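**Equipment planning: second arm for the pick-and-place bench**

08/02/2021

The request for a second arm at the Baduva site is now with purchasing. What follows is the basis for the numbers, so group leads can check them against their own plans before the budget closes.

The first arm was budgeted as a single line. That was a mistake. The arm itself arrived on the price we were quoted, but the gripper, the cabling, the spare fingers and the safety review were all charged to other lines over the following months, and two of those lines ran over. The new request lists each item separately:

- Arm and controller
- Two-finger gripper, with 2 spare finger sets
- Wrist cable kit and strain relief
- Fixed camera mount and calibration target
- Installation, 40 hours
- Operator training, 80 hours

Delivery is the harder problem. De Luca quotes 144 days from purchase order for the arm. Nirby can ship sooner, but its quote leaves out the controller license and does not say who pays return freight if a joint fails under warranty. Balthasar Prantl has asked Nirby for both points in writing. Until we have them, the De Luca quote is the planning figure.

Bench time also has to be planned. With one arm, every gripper change stops the work of whoever is next on the schedule. In January most of the lost hours went to changeovers and recalibration, and very few to faults. A second arm with its own fixed gripper removes the changeovers. It does not remove recalibration, and the request makes no claim that it will.

Several people have asked whether consumables belong in the same request. They do not. Baskets, cubes, table cloths and tape come out of the general lab account and cost little enough that a purchase order takes longer to write than the items take to replace. Keep buying them locally and file the receipts under Skavesach, the existing project code.

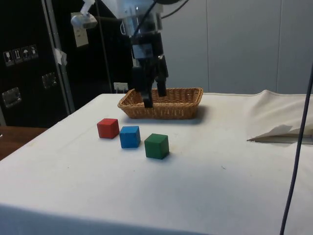

The gripper is the one item where we advise against saving money. A cheaper model was considered, and its payload is adequate for small blocks, but the fingers are molded to the housing and cannot be changed separately. A worn finger would mean a new gripper. On the model we have asked for, fingers are replaced with a hex key, and the same spares fit the arm already in service.

Power and floor space have been checked for the new position. The outlet there is on a shared circuit, so facilities will need to run a separate one before the controller is connected. That work is not in the equipment total. It has its own request, already submitted.

Corrections to hours or line items should go to Balthasar Prantl before the request is signed. Please quote the line you are changing.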